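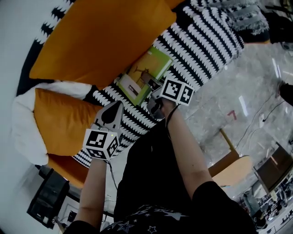

Wenceslao Lagos maintains that the paste was fine and I am the problem. He put it more kindly than that, in a message that also asked for his bone folder back, but the gist was that wheat paste has been holding books together for centuries and my batch let go of a spine in a week.

7 January 2024

4 min read

So, paste. The batch from before the holidays was 24 g flour to 159 ml water, cooked until it went translucent, then strained. I wrote "strained well" at the time. Past me is a generous reviewer of his own work. What was left in the jar this morning had lumps you could have named.

The book is the Plendano atlas, the small one with the green cloth. Old spine lining came off in August and I relined it with the thin tissue, then a layer of the Ionescu linen. The tissue is still down nicely. The linen lifted at the head and took the headband with it, which I had sewn over two evenings and was rather pleased about.

Possible causes, least embarrassing first:

Linen has some kind of finish on it that keeps the paste out. A drop of water sat on the offcut for a good while before it sank in, so there may be something in this.

Room too cold. The radiator by the press is ornamental.

I took it out of the press early to show it to people.

Wenceslao favors the third. He also thinks the mix was too thin for linen, and wants me to try a paste and PVA blend. I don't love PVA on anything that somebody may need to take apart later, having spent most of last spring taking apart things done by people who loved PVA.

Plan: wash an offcut of the linen in hot water, no soap, dry flat. Paste up 2 test strips on scrap board, one washed and one straight off the roll. Same paste, same weight, 16 hours in the Skorport press, and no peeking. Peel both by hand and write down what happens even if it makes me look bad.

Cooked the new batch this afternoon. Same flour, less water, strained twice — the second time through an old stocking, which works better than the sieve I paid for. Strips went in just before supper. The headband is in an envelope until I can look at it without sighing.

Still need: blotters, a brush that keeps its hair, the bone folder (his, apparently).

Shares: 2
Comments: 3

Marbled_Edges
Wash the linen. I had the same trouble with a starched roll and it let go at the head every time until I did.

Wenceslao Lagos
It was out of the press by lunch. I was there. You handed it to me.

Tallow
What flour? I switched to plain wheat starch and the lumps went away, though it doesn't keep as long in the fridge.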